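**Station rules, new from March**

The Gukon group has now one page of rules for every table with an arm, and all teams are asked to follow it.

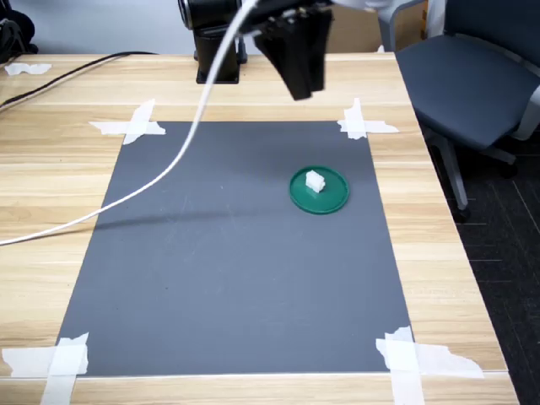 Shivam Dhillon wrote back that one page is too little, and that the Wilteck sheet with its 11 points served well enough. We kept 8 of them. The others repeated the same thing in different words.

The main changes are these:

- The mat is taped at all four corners, and the tape is checked before the first run.
- Cables stay out of the path of the gripper.
- Chairs are pushed back before the arm is powered.
- A changed start position is written in the log.

Comments go to Mathur until the end of the month.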